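Odds and ends find new homes as Dirnstead's swap room reopens
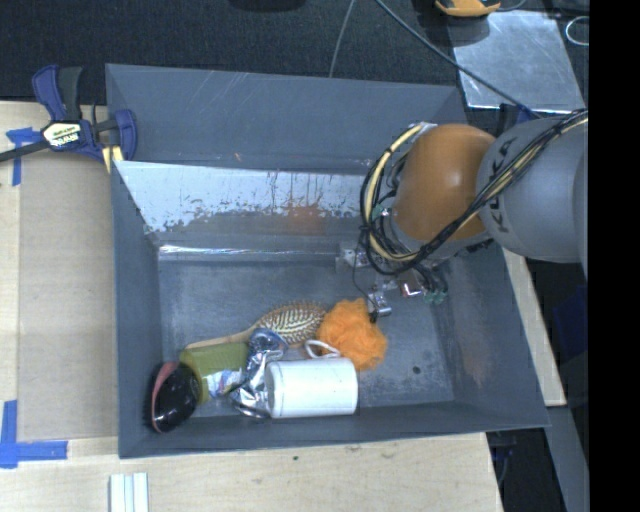 Delyth Orchard
Community reporter, Dirnstead and Jencombe

I went in for a cheese grater and came out with a lampshade, a bag of clothes pegs and a jigsaw with a picture of a harbour on the lid (no promises about the sky pieces). So yes, the swap room on Strömberg Street is open again, and I'm delighted to report that it's every bit as hard to leave empty-handed as it was before.

It had been shut since the autumn while the roof was mended, and in April the doors finally opened with fresh paint on the walls and much better lighting at the back, where the curtains used to hang in total gloom. The idea is the same as ever. You bring small household things you've finished with, you take what you can use, and no money changes hands. Last year 1,651 items went home with someone new, according to the tally sheet by the door, and 712 of those came from the small household section. That's my favourite bit by miles!

If you've never been, small household means all the stuff that lives in the drawer you can't quite close. Brushes, sponges, tea strainers, combs, egg cups, the lot. It goes into big open bins so you can have a proper rummage. I do love the look of a bin like that, with the grey floor all scuffed and scratched and a hairbrush lying across it at an angle, slim wooden handle and all. A decent wooden-handled hairbrush is a lovely thing to own and they cost a fair bit new.

Brushes are the subject of the biggest change, as it happens. Up to now they've been taken in whatever state they arrived, and some of them were a bit grim. From this spring anything that touches hair or skin has to be cleaned before you bring it. For a hairbrush that means pulling out the hair with the end of a comb, then swishing the bristles in warm water with a drop of shampoo and leaving it to dry face down on a towel. Please don't soak a wooden handle. I did that to one of mine years ago and it split right up the side — I still haven't forgiven myself.

The other new rule is a limit of 36 items per household per visit, counting what you bring and not what you take. I thought that sounded generous until I emptied my own bathroom cabinet and got very close. Larger clear-outs are still welcome but you'll need to ring first so there's a bit of floor space kept for you. Electrical things are still a no, and so are kitchen knives and anything made of glass that's already chipped.

Jencombe people haven't been forgotten either. There's a drop-off shelf just inside the entrance of the Drotville Arcade, next to the shoe repairs, and whatever's left there gets carried over to Dirnstead twice a week. It's a narrow shelf, so stick to small bits in a bag with the top tied. A woman ahead of me in the queue told me she'd left a whole set of biscuit cutters there and then spotted them on the swap room table the next time she came in. She very nearly took them home again.

I asked what's most wanted at the moment and the answer was washing-up brushes (unused, obviously), coat hangers with a bar for trousers, and plastic tubs that still have their own lids. There are plenty of mugs. There are so many mugs. If you were thinking of bringing mugs, perhaps hang on to them until the summer.

The room opens at 2 in the afternoon and stays open until half past five, with later hours planned once the evenings get lighter. Bring your own bags, and have a look on the bottom shelves as well as the top ones, which is where I found the lampshade. I never did get that cheese grater, so if anyone has a spare box grater with a comfy handle, do pop it in and I'll be round to collect it.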